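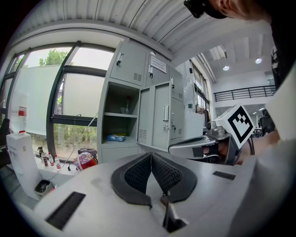 Redoing the kitchen cupboards ourselves and I need to lock in a grey before the long weekend or it's not happening till Easter. Old melamine doors, cream, gone a bit yellow near the stove. 16 of them plus drawer fronts. I want flat light grey, no blue in it, no purple, smooth. The light grey plastic along the bottom of the pic is dead close, matte like that, and with the black bits against it you can see why I'm keen on black handles. Partner says it'll look like an office printer. Went to the paint shop in Flomham and every chip I brought home went lilac by dinner time. Is matte mad in a kitchen? And has anyone used Gemix cupboard enamel over melamine, did it stick?

Posted by flomham_reno, February 20, 2024

Replies

gbarta
Matte in a kitchen is mad yes. Satin. You will be wiping around those handles every day of your life and flat paint burnishes, goes shiny where you rub it. Then you've got shiny patches on dull doors and it looks worse than the cream.
Géza

Wattle&Daub
Disagree with Géza. We have matte doors, factory ones granted, teenagers, dog, the lot. Bit of dish soap and a soft cloth, fine. People go at them with the green scourer and then blame the paint.

gbarta
Factory doors aren't brush painted doors. Different animal. 2pac sprayed and baked is a plastic coating more or less. He's rolling enamel on in a carport.

flomham_reno
She, and it's a garage lol. But point taken.

gbarta
Apologies. Garage noted.

jyoti_k
On the colour not the sheen. Lilac at dinner time is your light globes, nothing wrong with the chips. What have you got up there? We had cool white downlights in the old place and every single grey turned into a bruise. Swapped to warm ones and the same wall went nearly beige. Sort the globes out BEFORE you buy paint. Also which way does the kitchen face. South facing in Melbourne you get blue light all day and you need a grey with a fair bit of yellow or brown under it, which on the chip looks like mud. Trust the mud.

flomham_reno
South facing, yep. Cool white, whatever the last people left. Four of them and one's dead. "Trust the mud" is going on the fridge

Zsolt L
Dont pick off chips at all. Get a sample pot, paint a bit of A3 card both coats, leave a white edge all round and blu-tack it to the actual door. Move it around. Morning, arvo, night with lights on. Next to the benchtop, next to the splashback. What colour is the benchtop, you havent said and its half the question

flomham_reno
Sorry typing on my lunch break. Benchtop is laminate, speckly, sort of sand and brown. Staying for now, budget. Floor is honey coloured boards. Splashback white tile, grout that was white once.

Zsolt L
Ok then I'd rethink. Cold light grey over sand speckle is going to make the benchtop look dirty. The grey you're after is nice on its own but its a neutral plastic grey, no warmth in it whatsoever. Over honey boards as well?? Go greige or go green.

Wattle&Daub
Everyone says go green. Every second kitchen is sage. She asked about grey

Zsolt L
And I answered about grey

jyoti_k
I'm with Zsolt on the benchtop but I don't think it's fatal. A cleaner grey can work if the walls are warm. We did walls in a creamy off white and grey below and the timber floor looked great with it. Problem is when walls AND doors AND light are all cold, then you're living in a dentist's.

EnikoB
Can I just say prep, as noone has. I painted melamine in January, first go I skipped the sanding because the tin said I could. Came off with my fingernail. In sheets! Redid the lot:
sugar soap, and again near the stove
rinse properly, sugar soap residue is as bad as the grease
sand, 240, just to kill the shine
wipe down with metho
adhesion primer, the proper stuff, not a 3 in 1
then wait. overnight at least
The topcoat was Gemix and it's been fine since the redo, but I'd say the primer is doing all the work. Brush marks were a bit ordinary till I switched to a foam roller, the small ones, five in a bag at the hardware.

flomham_reno
Eniko this is gold ty. Did you take doors off or paint in place? Partner wants in place.

EnikoB
Off off off. Number them with masking tape inside the hinge cup, draw a little map. I didn't do the map. The hinges on old doors have all been adjusted over the years to suit their own spot and you will lose a weekend swapping them around.

gbarta
Agree, doors off. And lay them flat, on screws or painters pyramids, back first then front. Vertical you get runs at the bottom edge every time, I don't care how good you are.

kovacs_dad
Counter opinion, by the time you've bought primer, enamel, rollers, paper, globes and eaten takeaway for a week, price up new doors. We got ours cut by Kovács, flat panel, drilled for hinges, kept the carcasses. Jesano do them as well, bit dearer, more colours. 11 days from measuring up to delivery for us. Proper matte finish and it doesn't chip when the kids ram a chair into it.

Wattle&Daub
How much though

kovacs_dad
More than paint. Less than a kitchen. Depends on sizes so no point me quoting ours

gbarta
Wrong advice for someone on a budget keeping a laminate benchtop. Paint is a few hundred all up if you've got a sander. When she does the benchtop later she can do doors then.

kovacs_dad
Or does it once. I painted ours first and lasted five years with it, hated it for most of that. Chips on every corner by the bin drawer. Just putting it out there.

flomham_reno
Realistically it's paint this year. But will get a price out of curiosity, what do you have to send them, just sizes?

kovacs_dad
Height width thickness, hinge hole centres from top and bottom, which side. Measure every door, don't assume pairs match. Ours didn't.

Wattle&Daub
Back to the colour for a sec. If you like that grey take an actual object in that colour to the paint counter, something flat with no texture, decent sized patch, and get it scanned. Then ask them to do it at half strength too and get both sample pots. The scanner gets close but I've had it go green on me, so check it dry outside before you leave the carpark. And don't match off a phone photo whatever you do, the screen will lie and so will the camera.

jyoti_k
Yes re the photo!! My sister matched a feature wall to a screenshot. It's a nursery colour. It's in the dining room.

Zsolt L
Also black handles, good, do it. But fill the old holes unless centres match, and drill from the front with tape on or the melamine chips out. Cheap drilling jig is worth it. Buy one more handle than you need, they'll discontinue them.

EnikoB
Drill before you paint tho

Zsolt L
Before you paint yes. Assumed

flomham_reno
Ok so where I've landed: warm globes first (tonight), sample pots of the grey plus one with some mud in it, cards up for a few days. Satin on the base doors, and I'm still thinking about matte on the uppers because nobody touches those except me. Partner has now seen the thread and is siding with Géza on everything, unbearable.

gbarta
Smart bloke. Don't do two sheens though, you'll see it from the doorway.

Wattle&Daub
You really won't. Same colour, uppers get different light anyway.

gbarta
You will.

jyoti_k
Paint a card in each and stand in the doorway, sorted. Post the cards when they're up, want to see how the muddy one goes with that benchtop

flomham_reno
Will do. Off to buy globes. Does anyone know if you can mix an old dimmer with led or is that another thread

Zsolt L
Another thread. Short version, check the packet says dimmable, and if it still flickers its the dimmer, get a sparky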